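Watching order for the Grerkwood films and the series

Print this page | E-mail this page

I've seen the first two Grerkwood films and want to catch up before the new one in June. There is also a series, and a comic that ran to 16 issues. Do I need the series before the third film, and does any of it follow the comic? My son is 12 and will be watching too.

Posted by allerwood_fan, May 12, 2020

tinlantern
Release order is fine. Film one, film two, the series, then film three. The series has 10 episodes and the last two lead straight into the third film, so if you skip it you won't know why the city is under water at the start. The comic is a separate story. They kept the main characters and the flood and changed nearly everything else, including who the villain is.

pagesixteen
just watch the films, the series is slow

Kalogeropoulos
I agree with tinlantern on the order, but you can cut the series down if time is short:

- Episode 1 sets up the harbour and the new captain. Watch it.
- Episodes 2 to 5 are mostly side stories. Episode 4 is good but nothing later depends on it.
- Episode 6 brings back the sister from the second film. Watch this one, and don't read the cast list first. 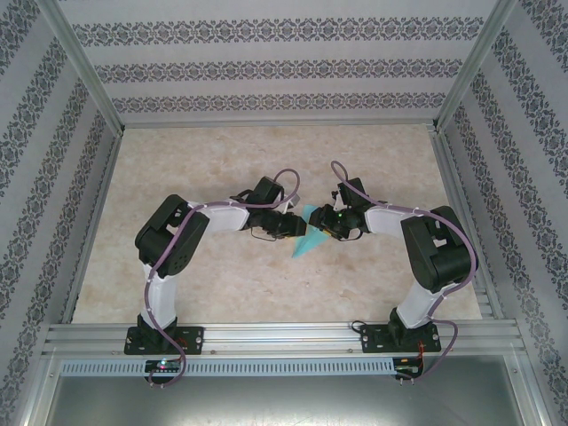 - Episodes 7 and 8 can be skipped if you read a recap.
- Episodes 9 and 10 are the ones you need.

The whole lot was on Fivow last time I looked, though the first film was a separate rental. A 12-year-old should be all right with everything except the last 20 minutes of film two, which are fairly grim. Read the comic afterwards, as issue 10 gives away a twist the films did keep.

Print this page | E-mail this page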